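How Does a Robot Know What to Pick Up?
Usska Learning Centre: Science Explainers for Years 4 to 6
Written by Nyokabi Ondieki. Reviewed by Katalin Jakab.

When you reach into your school bag for an eraser, you do not think very hard about it. Your eyes find the eraser, your brain decides where your fingers should go, and your hand does the rest. A robot must have each of these jobs written down for it in software. Software is the set of instructions that a computer follows.

Step one: seeing

A camera gives the computer a picture made of tiny coloured squares called pixels. At first, the computer has no idea which pixels belong to a ball and which belong to the floor underneath it. The part of the software that sorts this out is called perception. It looks for edges, colours and shapes, and marks the places where one object seems to stop and another begins.

Shiny things are difficult for perception software. They reflect the light around them, so their colour can change when the camera or the lamp moves. See-through things are harder still.

Step two: choosing

Next, the software must choose a grasp. A grasp is the place where the gripper will close, together with the angle it will come from. The program may test 475 possible grasps inside the computer and give each one a score. A grasp that would bump the wall of the bin receives a low score. The grasp with the best score is sent to the arm.
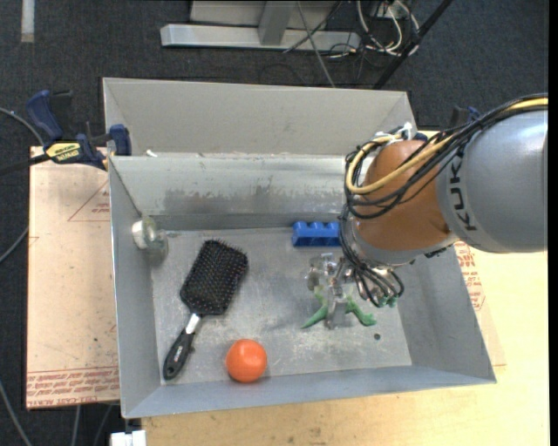

A robot arm reaching into a metal bin. The gripper is directly over a green toy figure. A hairbrush and an orange ball are also in the bin.

Each object sets the software a different problem. A ball is much the same from every side, but it can roll. A hairbrush is wide at one end and narrow at the other, so the program must decide which part to hold. A toy with thin arms or legs offers very little to grip.

Step three: moving

The arm has several joints, much like your shoulder, elbow and wrist. Planning software works out how far each joint should turn so that the gripper arrives in the correct place without hitting anything on the way. Control software then checks the joints many times each second and makes small corrections.

Learning from practice

Some programs improve by practising. After 1,000 tries, a program has a long record of which grasps held and which ones slipped. It uses that record to give better scores the next time.

Try it yourself

You will need a partner, a box and a few small objects. Close your eyes. Your partner may say only "left", "right", "forward", "back", "down" and "close". Can you pick up an object using two fingers? Change places and try again.

Words to know

Perception: working out what is in a picture.
Grasp: a way of holding an object.
Planning: choosing a safe path for the arm.

Last updated Jul 2, 2018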